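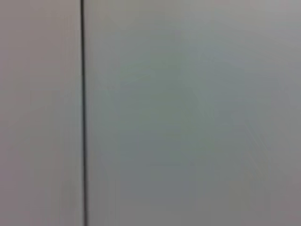

2 min read

14th November, dye bench

Madder again! The second Cleston fleece is finally scoured and I couldn't wait any longer, so I weighed out four skeins last night and left them in the alum overnight with the lid on. Same mordant as before, 10 percent on the weight of the fiber, plus a pinch of cream of tartar because Jin-sol Yang swears by it for this wool and I wanted to see for myself.

Ground root from the Bretstead sack, 400 g, soaked in tap water until morning. The water here is hard enough that I skipped the chalk this time. Poured off the first soak into the enamel pail (it goes very yellow-brown and I want to try it by itself on the leftover silk) and topped up with fresh.

Heat log, all Fahrenheit:

Start 88, skeins in, burner at the lowest mark.
First hour crept to 102. Lovely and slow. Color was already moving onto the wool by then, a sort of salmon.
Held under 160 for the rest of the morning. I know the Harms recipe says you can go hotter, but every time I have, the browns come up and the red goes flat.

Skein A came out after 90 minutes, B after three hours, and C and D stayed in to cool with the bath. A is a soft coral, much prettier than I expected from a short dip. B is the brick red everyone asks for at the open studio. C and D are the ones I keep walking back to look at. Deep, clear red with hardly any orange in it, and even all the way through the ties, which I tied looser this time in a figure eight. Do that from now on!

D went into a weak iron dip afterward, just a few seconds, and it shifted to a dusty plum. I'd like a whole sweater's worth of that. Iron pot stays on the far shelf with its own spoon, please, we lost a batch of yellows to that spoon in February.

The exhaust bath still had plenty in it so I threw in the Brusel linen scraps, unmordanted, to see. Pale peach, a bit patchy. Worth repeating with a proper tannin step first. Jin-sol has oak galls if we ask.

Still to do:
Wash fastness on A and B, with the white cotton strip stitched on.
Light test cards for all four, half covered, south window.
Dry the spent root and weigh it. I think there's a third bath in there.
Try the poured-off soak on silk before it starts to smell.
More alum. The jar is nearly down to the scoop.

If anyone uses the big pot tomorrow, the thermometer clip is loose and slides down into the bath when the steam gets going. I've been holding it with a clothespin.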